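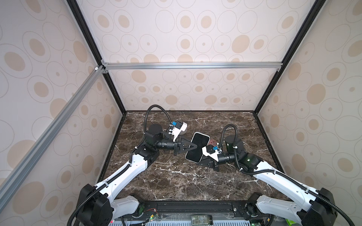 An afternoon at the Dernness open day

I had been meaning to get out to Dernness for years, and it took a flyer on the library noticeboard to finally move me. The old Stüber building opens its doors to the public once a year, and on July 25, 2026 I packed a sandwich, caught the early bus and walked the last stretch up from the river with a few other people who were plainly headed the same way.

For anyone who hasn't been, the building is long and low with a sawtooth roof, and it used to turn out lampshades. These days it is divided into workshops, most of them let to small outfits who make or mend or test things, and on the open day you can wander in and out of nearly all of them. Entry was $4, which got me a stamp on the hand and a folded map that I managed to leave in the washroom within ten minutes. A kind woman at the door gave me a second one without any fuss.

I started at the Geta end because that was where the coffee was. Geta do wallpapers and printed panels, and they had rolls and offcuts laid out on long trestles where you could handle everything. I have a weakness for anything with a slightly old-fashioned repeat, so I was there far longer than I'd planned – the pattern I kept going back to was leaves in a grey-green colour, which my sister would say belongs in a dentist's waiting room. I bought an offcut anyway, enough to line a drawer.

I was pleased to meet pattern again further along, in the room with the phone. The walls around the table there are cream, printed all over with beige ovals, some filled in and others only thin rings with little dots in their centres, and it gives the place the look of somebody's good front parlour. The tabletop is a brown marble with white veins running through it. I do love a brown marble. My grandmother had a washstand topped with something similar, and I spent a good deal of my childhood tracing the veins with a finger and pretending they were rivers.

The phone itself was an ordinary enough thing with a black screen and a thin white edge, held up at a slant over the middle of the marble between the two grippers. Behind it lay a small brown item with two round holes, a case or a card holder by the look of it. I stood at that one for quite a while, and so did a boy beside me who had very firm opinions about which phone his mother should buy next.

Lunch was on the lawn out the back. There was a soup stall, and a baker with cardamom buns who sold out before I reached the front of the line, so the sandwich came in handy after all. I shared a bench with Asnakech Tesfamariam, who has rented a bookbinding studio upstairs since the building reopened, and she told me to be sure to see the Vavik room before the crowd came back from eating. Vavik repair clocks. I counted myself lucky to have gone when I did, as the room is tiny and the ticking is a large part of the pleasure.

After that I climbed up to Asnakech's own studio, unit 526, where she let visitors sew a single-section notebook at the big table by the window. Mine is a bit crooked along the spine and I've already started filling it with grocery lists. She had plenty of marbled paper in her drawers, and after the morning I'd had I couldn't go past a brown one – I came home with two sheets.

If you're thinking of going next year, bring cash for the food stalls and wear shoes you don't mind standing in, as the floors are concrete right through. The lift was working but slow. Parking fills up early, and the bus stops a short walk from the gate. I caught the second-last one home with my feet aching and a bag full of paper.

Recent posts

A wet weekend at the heritage railway
The button museum, at last
Three bakeries and a ferry ride
What I'm planting for August
Inside the old post office before the renovation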